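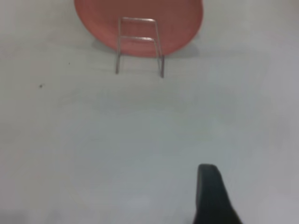
*Photo: wrist camera, Lokemo plate set. All pictures in this post are mine, reuse them if you like.*

17 Apr 2023

So the plate set is done! 77 demonstrations of two arms putting plates into a wire rack, every one of them driven by hand, and I'm still so happy with it that I opened the folder twice this morning just to scroll through it. I promised a longer write-up back when I posted the arm mounts, so get a coffee, because I have a lot to say about dishes.

Quick recap if you're new. Lokemo is my home project (the name means nothing, it was free). I have two arms on a white table, a camera at each wrist and one fixed camera looking at the whole workspace. I drive the arms through a task, everything gets recorded, and later a model trains on the recordings and tries to do the same job from camera images and joint positions. That's imitation learning in its plainest form. The training part gets all the blog posts, but I've come to love the collecting part, and I think it's where most of the quality comes from.

Why plates? I wanted something that really needs two hands. My last set was blocks into a bin, and the second arm mostly just hung there. A plate is great because it's wide, it's stiff, and it has to go from flat on the table to standing on its edge in a narrow slot. One arm can sort of manage that if you're lucky with the grip. Two arms make it a proper little dance, and the timing between them is exactly what I want the model to pick up.

The plates are different colors, which I did at first so I could tell episodes apart in the thumbnails. It's also good for training. If every plate were the same pink, I'd be a bit worried that the model would learn "go to the pink thing" and fall over the moment you hand it anything else. With a mix, the shape has to do more of the work. I change the order they go in, too, so sometimes the pink one is already racked when the teal one is picked up, and sometimes it's the other way around.

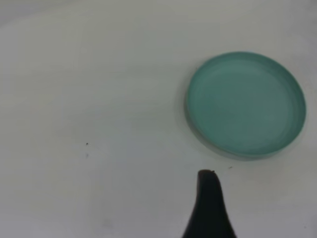

The bit I got wrong for the longest time was the start position. I'd set the plate down wherever my hand happened to go, and I believed that was random. It so wasn't! When I plotted the starting points from my first practice batch they made a tight little blob, all within easy reach of my right hand. A model trained on that would be wonderful at one patch of table and lost everywhere else. Now I have a script that gives me a position before each episode and I put the plate there, even when it's an annoying spot, and the annoying spots have turned into my favorite recordings. You have to reach differently and approach the rim from a new side, and sometimes you have to nudge the plate before you can get under it.

I leave those nudges in, by the way. My rule is that a fumble stays if I recover from it. If the grip slips and I back off and try again, that's useful, because the model is going to slip too and it needs to have seen a way out. If I drop the plate off the table or get an arm tangled, I throw the episode away and start over. I went back and forth on this for weeks. What settled it was training on a small batch of only perfect runs: the moment anything went a little off, the policy just hovered there with no idea what to do next. Put the messy ones back and it started trying again. I did a real dance in the kitchen.

Other things I'd pass on to anyone starting a set like this:

- Drive slowly, but don't stop. Every long pause you record is a pause the model can learn. My early episodes have these dreamy gaps where I was thinking, and the policy copied them beautifully.
- Decide what "done" means and write it on paper. Mine says: plate upright in the rack, both grippers open, both arms clear.
- Watch the wrist views while you drive. If you can't tell from them where the rim is, the model probably can't either.
- Write notes after each episode. A line is plenty. I've already used mine to find every run where I switched which arm led.

The handoff between lifting and placing is the hardest part to drive. Once both fingers are on the rim, the arms are effectively joined, and any move by one gets felt by the other. My first attempts looked like two people carrying a couch down a staircase. What helped was letting one arm lead and having the other follow a fraction behind, with a looser touch.

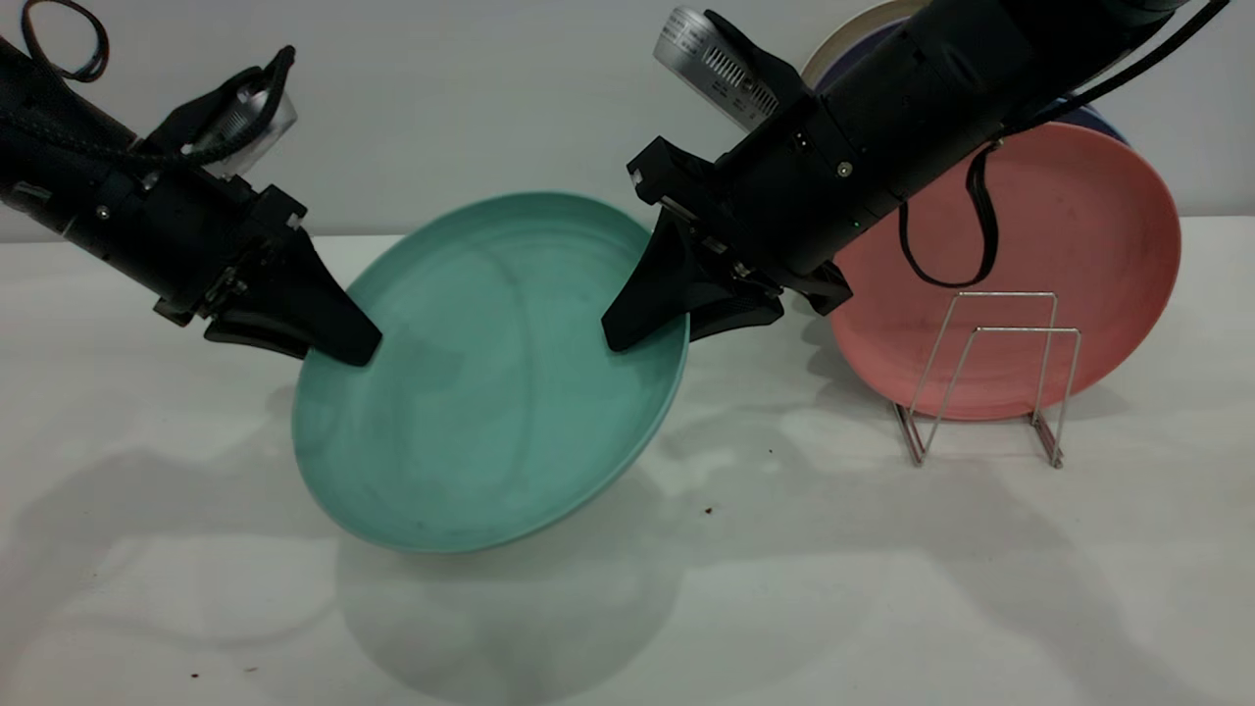 Tilt was the next puzzle. You want the plate nearly upright before it gets to the slot, but if you rotate it all at once, the grip points slide around the edge and you end up holding it somewhere silly. So I do the turn in stages, low over the table, with a finger on either side of the upper rim and the bottom edge hanging down close to the surface. Staying low means that a slip costs a small clack and nothing more. It also keeps the whole move in view for the fixed camera, and with the rack right next door there isn't far to carry it afterward.

I recorded the same task with 2 different styles of driving, one careful and one quicker, and labeled them separately. My guess is that mixing them will hurt, as the model may try to average a slow approach and a fast one and get something worse than both. I'd love to be wrong! I'll train on each alone and then on the lot.

I owe a thank-you to the Griltmont robotics forum, where somebody read my whole rambling thread about camera sync and found the mistake in my timestamps within an evening. The wrist streams were lagging behind the joint data, and I'd never have spotted it by eye. If your policy always seems to act a beat late, check that first.

Next up are the training runs, and I'm hoping to have results to show in May. After that I want to try bowls, which sound easy and I'm sure won't be, and then unloading the rack again, so I could let the thing reset its own table while I make lunch. Episode notes and the start position script go up as soon as I've cleaned out the swearing in the comments.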